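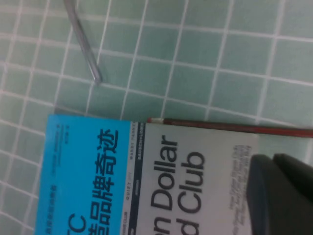 Small pale green squares, white grout. My favourite sort of green.

**1/** I've been meaning to write about my gran's kitchen for ages, so settle in with a cuppa. She had green tiles all the way round, put up the May she moved to Bekdale, and she wiped them down every single night before the ten o'clock news (even when she had flu!).

**2/** When the house was sold I asked if I could prise a few off. The new owner, Lorna Urquhart, couldn't have been nicer about it and let me have 2, both a bit chipped, wrapped up in a tea towel. They live on my windowsill now, next to the basil.

**3/** Anyway, I've finally started on my own kitchen, and matching that green has been a proper adventure. I've ordered samples from all over and they were all too blue, or too grey, or the colour of toothpaste.

**4/** Then Sorcha Leckie at the salvage yard rang to say she'd had 418 old ones come in from a dairy, and did I want first look? Did I ever! I was in the car before I'd found my other shoe.

**5/** They need a good soak to get the old cement off the backs, and my hands are like sandpaper, but I've done 110 so far with the radio on and I've loved every minute. If anyone has a tip for stubborn cement, do shout, I've plenty still to do.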